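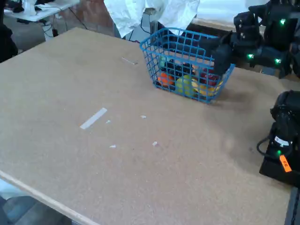 Lovby wire basket with play fruit set
Reviewed by Mairéad Noonan, 12/01/2019

I bought the Lovby basket and fruit for the play shop at our toddler group. We already had a till and a counter, and the old fruit had gone missing piece by piece over the year. Darragh Hennessy ordered the same set for his group in March and lent me his for a fortnight before I paid for one of my own.

The basket is the better half. It is blue wire with a plastic feel, open at the top, and has a square grid on all the sides. Children can see what is in it without tipping it out, although they tip it out anyway. The grid is wide enough to get a cloth through for cleaning. Crumbs fall straight out of the bottom, so keep it off the carpet.

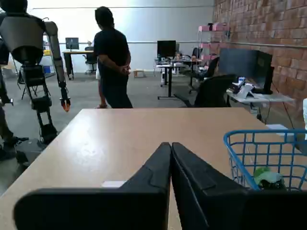 Blue basket on the table, with something green and crumpled inside.

It holds its shape well. I have carried it full of building blocks and the sides did not bow. The rim is smooth to the hand. It does slide on a polished table if pushed, and a couple of rubber feet would have been welcome. I compared it with the Losero tub we use for crayons, which is deeper and heavier, and you have to lift everything out to find what is at the bottom.

The fruit is fair for the money. The orange and the banana are easy to recognise from across a room, and those are the two that get "sold" most often. The grapes are a good dark purple. The yellow-green one causes arguments. 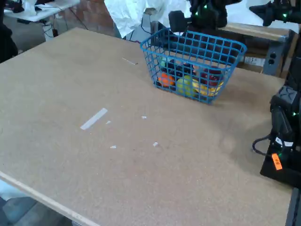 My son Arthur says it is a lemon and most of the others say apple, and the leaflet lists neither. The dark red one gives no such trouble.

Washing is simple. I use warm water and a drop of washing-up liquid, then leave it all in the basket to drain. After 23 sessions the colours on mine have not faded. There is a small mark on the banana where someone bit it.

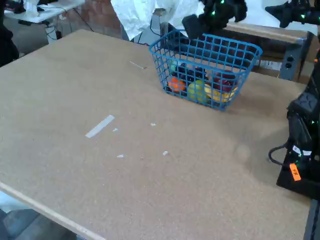

Basket with the fruit in, dark grapes towards the back left.

Delivery took 2 days. The box was far too large. Spare fruit is not sold separately, which is a pity, as pieces do walk off in pockets.

Four stars for the basket, three for the fruit. The Folance set is dearer and comes without a basket, so I would buy this one again.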